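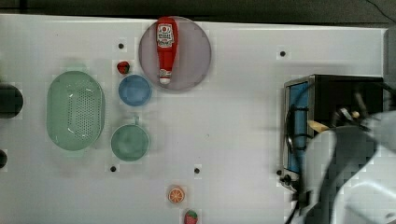 JUDITH PELLOW

The Zascombe reading group has finished Leviticus. I put that first in case anyone has been avoiding us on account of it, as several people have told me they were, one of them in the queue at the chemist's.

We began in the autumn with the Maltent commentary, which runs to 500 pages and has a cover the colour of weak tea. It was chosen because the Resby group had done it and sold us their copies at a reduced price. We should perhaps have asked why they were so keen to sell. Their pencil notes are thick through the first seven chapters, thin out badly at the skin diseases, and stop altogether at mildew, apart from one remark in chapter 19 that says only "at last".

I have some sympathy. The opening chapters are offerings, one after another, with instructions about fat. The commentator is very good on fat. He is less good on why a modern reader should stay in the chair, and for a few weeks we kept going mainly on biscuits. But chapter 19 really is worth the walk. You leave the edges of your field unharvested for the poor and the stranger, you pay the hired man before morning, you don't put a stumbling block in front of the blind, and then comes the line about loving your neighbour as yourself, which a good half of us had always filed under the Gospels. It sits a verse away from a rule about mixing two kinds of cloth. We spent an entire evening on that and came to no agreement, although we did all look at our cardigans.

The jubilee, in chapter 25, caused the only proper row. Every fiftieth year the land goes back to the families who had it first and people sold into service go home. Half the room thought this was the finest idea in the Bible and the other half wanted to know who would be doing the conveyancing. The commentary says there is little evidence it was ever carried out in full, and gives this news in a footnote, very small, as if hoping to get past us.

After Easter we move on to the Psalms, taking the first book, which is Psalms 1 to 41. We shan't be using a commentary at all to begin with. Bring whatever translation you have. It helps if they don't match, as the arguments start sooner. If you haven't got one, there is a box of old school Bibles in the vestry, some with the maps coloured in.

An introductory morning will be held on Sat 13 March in the back room, from ten until people start looking at their watches. There is no need to have read anything. Tea is 50p.

The Maltent commentaries are now for sale, pencil notes included. We have 6 copies, and Huang Books has already said no.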